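The Solcombe Table
A short story

REPORT ON THE CONTENTS OF THE UPPER ROOM AT SOLCOMBE
Submitted to the Trustees of the Urkevow Bequest, March 9, 2020

1. The undersigned was instructed to attend at Solcombe and to prepare a list of all items remaining in the upper room following the death of Mr Trevor Lemieux, tenant. The Trustees wished to know which items belonged to the Bequest and which to Mr Lemieux. The list is attached. Remarks follow on those entries which could not be dealt with in a single line.

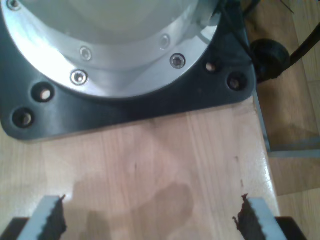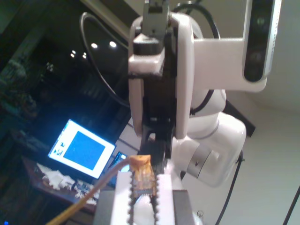
First picture, the tabletop. Second picture, a small item with an orange-tan top, entered in the list as a packet.

2. The table. The Trustees' own inventory describes the table as "one, light wood, plain, property of the Bequest". This remains accurate. The grain is straight and the finish is good where the light falls on it. There are a few dark specks and small dark marks. Under the terms of the tenancy, marks to furniture are chargeable to the tenant, and the undersigned therefore asked the neighbour, who held the key, whether the marks were old. She replied that Mr Lemieux had been very particular about the marks and could tell anyone who asked how he had come by each of them. She had not asked. No charge is recommended.

3. The packets. These were in the cupboard to the left of the chimney breast, in shoeboxes. There are 21. The Trustees' inventory makes no mention of them. All are small enough to close a hand upon, and all are wrapped, although no two are wrapped in quite the same manner. None bears a name. A slip of paper in the first shoebox, in Mr Lemieux's writing, reads: "To be given out in August as usual."

4. The undersigned made enquiries as to what was usual. The neighbour understood it to be a matter connected with the Fakir, the ferry which formerly crossed to the island and on which Mr Lemieux served until it was withdrawn. The baker was of the same opinion, but believed that the packets contained tea. The postmistress believed that they contained seeds. Both had received one every summer for many years and neither had opened it. On being asked why, the postmistress said that one did not, and served the next customer.

5. It appears that on the last crossing of the Fakir each season, Mr Lemieux would hand a packet to every passenger as they stepped off. When the ferry ceased to run he continued the practice on foot, calling at the homes of those who had been aboard on the final day. The number of packets was reduced as the number of passengers was reduced. The undersigned has seen no record of this. It was told to her on the quay by a man mending a gate, who had his own packets on a shelf in the porch and took her to look at them. They were in a row, with the oldest nearest the door. The colour had gone out of the wrappings at that end.

6. Ownership. The question put by the Trustees was whether the packets belong to the Bequest or to the estate of Mr Lemieux. Counsel's letter on this subject has been read with care. It advises that an item prepared as a gift, but not delivered, remains the property of the giver and passes with his other goods. Mr Lemieux left no will and has no family known to the Trustees. In such a case, the tenancy agreement provides that goods left in the room for more than two months fall to the Bequest. The two months expired while this report was being written.

7. The Trustees therefore own the packets, and it is the duty of the undersigned to state their value. To do so it would be necessary to open one.

8. On the second afternoon the undersigned took a packet from the shoebox and sat down at the table for that purpose. It had a crumpled top, and a lower part through which the light came a golden brown. It weighed very little. Something inside it shifted when it was turned over, and then shifted back. The lamp was lit at four. At half past five the packet was returned to the shoebox and the value entered in the list as nil, subject to review.

9. Removal. Messrs Storar, carriers, attended the following morning with a van and two men. They took the armchair, the bookcase, the bedding and the crockery. The older of the two men asked whether the shoeboxes were to go. He was told that they were still under consideration. He said that his mother had gone over on the Fakir as a girl – not on the last day, he added, the year before – and that she had always been sorry about it. He then carried down the fender.

10. The undersigned is aware that the Trustees do not wish to retain small items. She is also aware that the room is to be let from midsummer and that the cupboard must be cleared. The following arrangements are proposed.

(a) The table to remain in the upper room and to be included in the new letting, marks and all, with a note that they are not the responsibility of the incoming tenant.

(b) The shoeboxes to be moved to the office of the undersigned, where there is a dry shelf.

(c) The undersigned to be granted two days' leave in August, together with the return fare to Solcombe.

11. The postmistress has supplied a list of addresses. It was written on the back of a telegram form and required some correction, several of those named having moved inland and one having married the man with the gate. There are 20 households upon it. The undersigned went through the list with her a second time, at the counter, and then with the neighbour, and arrived at the same result on both occasions. Mr Lemieux was not in the habit of making a spare.

12. The neighbour was asked for whom the remaining packet might have been intended. She considered this for some time. She said that he would have been aboard himself, of course, on the last day, and that she supposed somebody ought to have thought of giving him one, and that perhaps in the end he had seen to it. She then asked for the key to be left under the blue pot when the room was finished with.

13. The key was left as requested. The list of contents has been amended to show 20 packets for delivery and one retained. As to the one retained, the undersigned asks the Trustees' permission to take it down to the quay on the same visit, at the hour when the ferry used to come in, and to leave the manner of its disposal out of the accounts.

Respectfully submitted,
The Assistant Registrar

Noted in the margin, in another hand: Agreed. Fare approved, second class. Please take a coat, the wind on that quay is very bad even in summer.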